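Chapter 18
Municipal Water Supply

The town of Traldale drew its water from shallow wells until the river plant opened. This chapter examines how such systems are planned, paid for, and kept in repair. 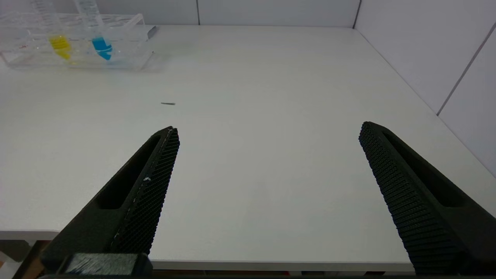

Aleksandra Bielecka
Senior Lecturer in Public Works

A supply system has to meet demand at its highest hour. In Traldale that hour falls at 7 a.m., when the 2,000 households on the main line draw most heavily. Storage tanks fill overnight and empty through the morning. 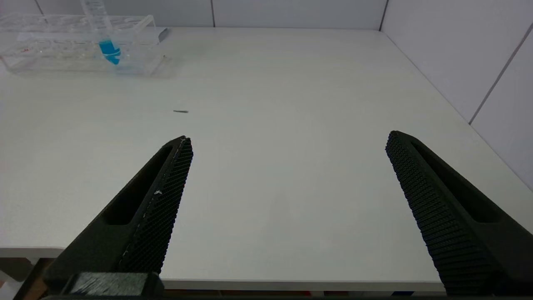 Pressure is the second concern. Homes on the Mavmont ridge stand 53 feet above the tank outlet and need a booster pump. Section 18.1 defines the terms used for flow and pressure; students should review the unit tables before they begin.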